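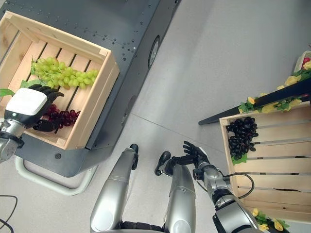 Vaccine fridge 3 – alarm going off overnight

Status: open, waiting on supplier
Raised by: Brenda Sowerby, practice nurse
Assigned to: Hicham El-Sayed

Brenda: The Odar logger says the fridge hit 9 degrees at 02:40 and stayed there for 36 minutes. The dial on the door says 4, as it has every day since I started. I no longer trust the dial. Flu stock moved to fridge 1 and marked do not use.

Hicham: Probe was resting against the back wall. Moved it to the middle shelf in its bottle and reset the alarm. Please leave it there, however untidy it looks.

Brenda: Went off again at 02:40. It keeps better hours than I do.

Hicham: Same time both nights, so I checked the wall timer. The socket is on the old heating circuit and drops out at 02:00. Moved the plug to the unswitched socket. Quiet since.

Yiran Cai (pharmacy): Need the full logger download before I can say whether the 200 doses are usable. A photo of the screen won't do. Nor will two photos.

Hicham: Download attached. Brireck are sending a new door seal on Friday – they said that last Friday too.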